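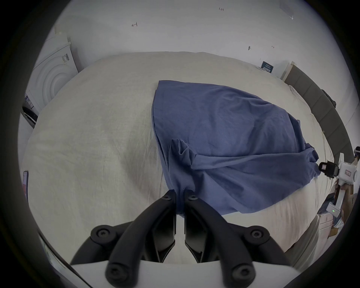
*Natomura, juillet*

**Figure 1.** Tissu bleu posé sur un lit, un pli rassemblé au premier plan et un coin tiré vers la droite.

## 3. Le lit comme plan de travail

Quand j'ai commencé à m'intéresser au pliage du linge à la maison, je pensais passer mes journées devant des tables. J'avais même prévu une grille d'observation entière pour les tables (hauteur, dégagement, éclairage, tout y était !). Et puis j'ai lu les carnets remplis par nos 20 foyers, et la grille est partie à la corbeille : sur les 397 séances notées, la grande majorité se passe sur un lit. Aušra Kairys, qui a codé les carnets avec moi, m'avait prévenue dès la première semaine et je ne l'ai pas crue.

Le lit a un avantage évident, sa surface. On peut y étaler un vêtement en entier, tourner autour, poser les piles terminées du côté des oreillers. Il a aussi un défaut que tous les carnets mentionnent d'une manière ou d'une autre : il n'est pas plat. Une couette gonfle, un drap fait des plis, et le linge posé dessus suit le mouvement. La figure 1 montre bien le genre de situation que je veux décrire. Le bord du fond du tissu est droit et net, alors que de l'autre côté tout se ramasse en un rouleau qui se replie sur lui-même. Je parle dans la suite de « bord acquis » et de « bord perdu ». Ces deux termes ne sont pas très élégants, mais ils nous ont évité des heures de discussion au moment du codage.

Le bord acquis, c'est celui auquel on ne touche plus. Dans les carnets, les gens commencent presque toujours par en fabriquer un — souvent l'ourlet, parfois les épaules — et s'en servent comme d'une règle pour aligner le reste. Le bord perdu, lui, demande qu'on le retrouve. On cherche un coin, on tire en diagonale, on lisse avec le plat de la main, et si ça ne vient pas on secoue et on recommence. Une participante du quartier de Cundus écrit joliment qu'elle « cherche les oreilles du T-shirt ». J'ai failli en faire le titre de l'article.

### 3.1 Le cas du T-shirt

Le T-shirt mérite sa propre sous-section, d'abord parce qu'il revient sans arrêt dans les carnets (le dimanche surtout, jour de lessive pour beaucoup), ensuite parce qu'il offre un repère que le drap n'a pas : l'encolure. Même dans un vêtement très chiffonné, la bande côtelée du col se repère vite, et un petit logo sur la poitrine permet de trancher entre le devant et le dos. Dans la figure 2, on lit tout de suite où se trouve le haut, malgré une manche en tas et un ourlet entortillé. Nous avons donc distingué 2 façons de démarrer, par le col ou par l'ourlet, et laissé de côté les démarrages par la manche, trop rares pour qu'on en dise quoi que ce soit de sérieux.

Un mot aussi sur le drap-housse. Certains foyers le tendent avant de plier, d'autres plient sur un lit défait, et nous n'avons rien imposé. Je le regrette un peu ! Un drap froissé accroche le coton, et il aurait été facile d'ajouter une ligne au carnet. 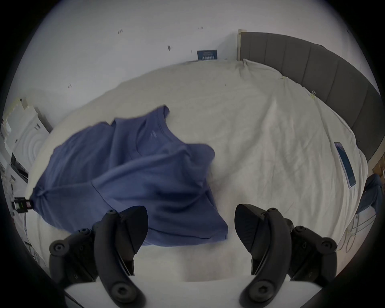
**Par où vaut-il mieux commencer un T-shirt en boule ?**

Par le col. On le prend aux deux épaules, on secoue une fois, on le repose à plat et on s'occupe des manches avant l'ourlet.

C'est du moins la consigne que nous avons retenue pour le second carnet, dont le dépouillement est en cours.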